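Print this page | E-mail this page

Paline Textile Care Course
Unit 5: Folding and Stacking on a Soft Surface
Handout, September intake. Revised July 2024.

5.1 Scope

This unit covers the folding of everyday clothes on a bed. Table folding was covered in Unit 3 and is assumed knowledge. The bed is treated separately for two reasons. It is the surface most households use, and it behaves differently from a table: it gives under load, it has its own coverings that can shift, and part of it is usually taken up by other things.

Ironing, steaming and long-term storage are outside the unit.

5.2 Terms

Body: the main panel of a shirt or jacket, front and back together.
Fold line: the line along which one layer is turned onto another.
Spread: the state of a garment laid out before the first fold.
Drag: movement of the lower layer caused by friction when the upper layer is pulled.
Foot: the bottom item of a stack.
Work zone: the part of the bed kept for the garment in hand.
Stack zone: the part of the bed where finished items are placed.

5.3 Surface

A bare mattress or a sheet alone is a poor folding surface. The sheet moves with the garment, and the fold line wanders. A firm cover improves matters. Woven bamboo sleeping mats made of small rectangular tiles are well suited to the job. They resist stretching, and the rows of tiles can be used as a guide for squaring up an edge. Lay the fold line parallel to a row and check it again before the second fold.

Mats have two drawbacks. Loose knits may catch in the joints between tiles, and small items such as buttons can hide there. Knits should be lifted, never slid. Where the mat is narrower than the bed, the edge of the mat marks the limit of the work zone. A garment lying half on the mat and half on the sheet will fold unevenly.

5.4 Zones

Divide the bed before starting. The work zone lies in the middle, within reach of both hands without leaning. The stack zone goes at the far end or in a far corner, where it will not be knocked by a sleeve. Items that are not clothing (bags, boxes, chargers, remotes) are kept apart from the stack zone and should not be placed on folded fabric.

The worker may sit or stand. Sitting on the bed tilts the surface toward the worker, and a tall stack may lean as a result. Keep stacks low when seated.

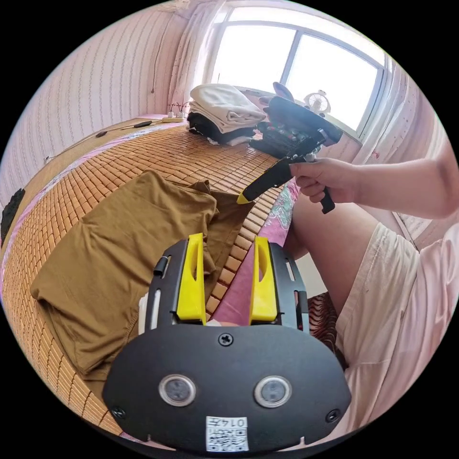
Dark and light items may share a stack if all are dry and colorfast. If there is any doubt, use two stacks. A damp item at the foot passes moisture upward and is often found only when the stack is put away. Check cuffs, waistbands and pocket linings by touch, as these dry last.

5.5 Spreading

Most faults in a finished fold begin in the spread. The procedure is as follows.

1. Pick up the garment by the shoulders and let it hang.
2. Lower it hem first onto the work zone.
3. Draw the shoulders away from the hem until the body lies flat. Do not pull hard enough to stretch the fabric.
4. Extend both sleeves to the sides.
5. Smooth from the center outward. Smoothing toward the center pushes slack into the fold line.
6. Close the front. For most shirts, the top button and one other are enough.

A garment taken from a basket in a crumpled state may need steps 1 to 3 repeated. Heavier cloth holds its creases and should be shaken once before it is lowered. Where a sleeve is trapped under the body, free it before smoothing.

5.6 Folding

The Rolotska fold is used throughout this course. Turn the garment face down. Bring one side in to the center line and lay the sleeve straight down along the folded edge. Repeat on the other side. Bring the hem up to the middle, then fold once more to the collar. Hold the lower layer with one hand while turning the upper layer with the other. This controls drag.

Jackets are folded in the same order, but the final fold is omitted if the cloth is thick.

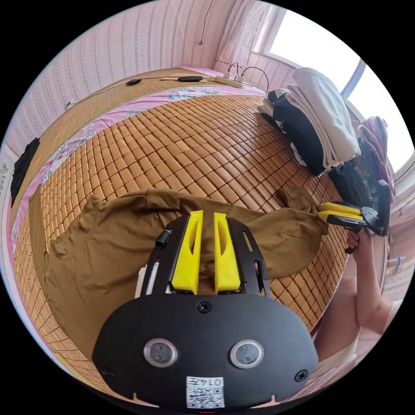
5.7 Stacking

Place the widest item at the foot and work upward by width. Towels are kept out of clothing stacks; their pile makes the items above them slide. Folded edges face the worker, open edges face away. For mixed stacks the Bawa rule applies: no more than 15 items, and fewer if any of them is a jacket.

Move a stack with 2 hands, one beneath the foot and one on top. Before lifting, press the stack lightly to let the air out.

5.8 Common faults

Fold line not parallel to hem: garment spread off the mat.
Ridge across the chest: sleeve crossed under the body.
Collar crushed: stack too tall, or collar folded in with the hem.
Stack leaning: foot too narrow, or surface tilted.

5.9 Practical work

Fold one long-sleeved shirt and one jacket on a bed with a firm cover. Unfold both and note where creases have formed. Repeat on the sheet alone and compare. Bring written notes to the next session.

Reading: Nallitz course reader, chapter on woven and knitted cloth.

Print this page | E-mail this page

Related items
Unit 3: Table Folding
Unit 4: Sorting by Fiber and Weight
Unit 6: Drawers and Shelves
Nallitz course reader: corrections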